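I met the woman behind the Bronden dyeing shed on a Sunday so hot that we gave up on the porch and sat on the floor by the fan. She dyes wool for a living, nearly all of it in greens and grays, and she talks fast (I missed half of it and had to call her back!).

She started with a single pot on a camp stove. "I ruined my sister's wedding yarn," she told me. "Came out like pea soup. She still wore the shawl, bless her." That was 143 batches ago. She writes every one down in a ledger, including the bad ones.

I asked how she picks a color and she laughed at me. "I don't go looking. I'm at the sink or I'm in the grocery store and two things are next to each other, and that's it, that's my week."
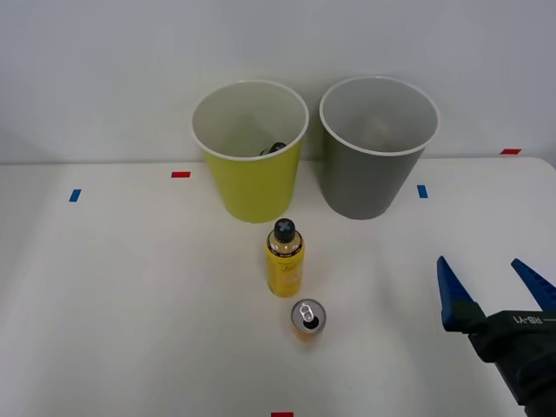

Yellow-green next to gray.

Her best seller is called Unar, a mossy shade that took her 3 tries, and then there's Ametepe, which she'd happily never dye again. "It's all people want in January. I had 215 skeins of it drying in the hallway and we were ducking under them to get to bed."

Did she ever think about quitting? Oh yes, twice. The second time she'd gone as far as listing the big kettle for sale, and then a shop in Dralinholm ordered 454 skeins in one go. "I took the listing down before I'd even told my husband," she said. "Then I went and lay on the lawn for a while."
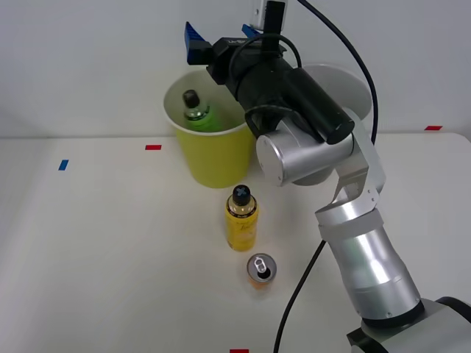

On teaching beginners

She runs a class now, four hours with a lunch break, and she's strict about only one thing: soak the wool first. "Everybody wants to skip it. Then they call me about the blotches."

I signed up before I left, and I've already bought the rubber gloves.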